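Mar 20, 2021

Jovita asked how I got the back bedroom done in a weekend. I started with the closet, and I set a timer for 40 minutes at a time. Clothes I hadn't worn since college went to my cousin Dayana. 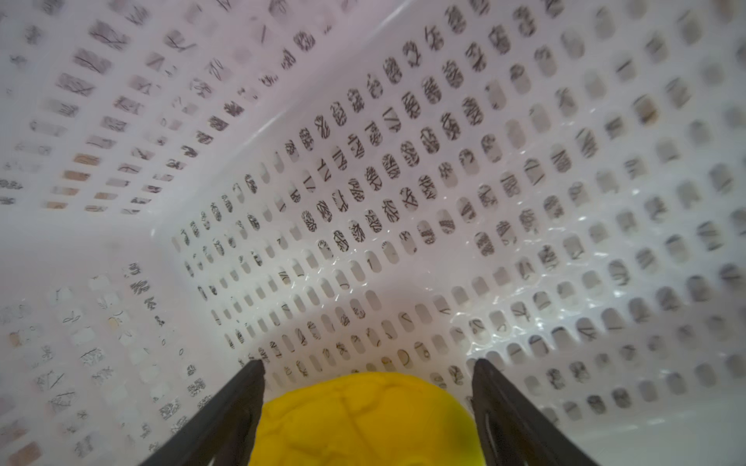
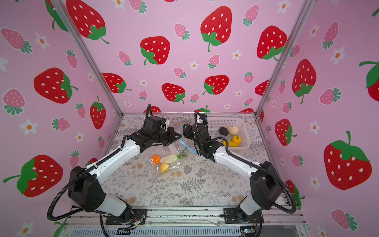

White basket in the first, fern-print cloth in the second.

Paint is next — I'm stuck between two grays. The rug cost me $77 and it's already shedding. I'll vacuum it again Monday and see.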